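Re: [paterel-fans] Paterel 2 shooting in Lornden?

Hi all, back from my lunch break with a bit more on this!
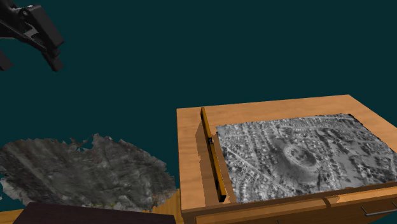

Bogdan Wieczorek wrote:
> My cousin says they closed Route 116 by the old mill
> at 7 this morning. Can anyone confirm it's our movie?
> And is Lema back or not?

Bogdan, it's ours – the crew signs say "Trinley", same working title they used last July. I parked by the feed store and walked up as far as they'd let me. Two stunt cars did the same turn over and over, and then a rain truck came out and everybody ran for the tents. No sign of Lema, sorry! One of the drivers told me they're on scene 59, if that means anything to anyone who's read the book more recently than I have.

I'll go back after dinner if they're still lit up. Anybody want a ride?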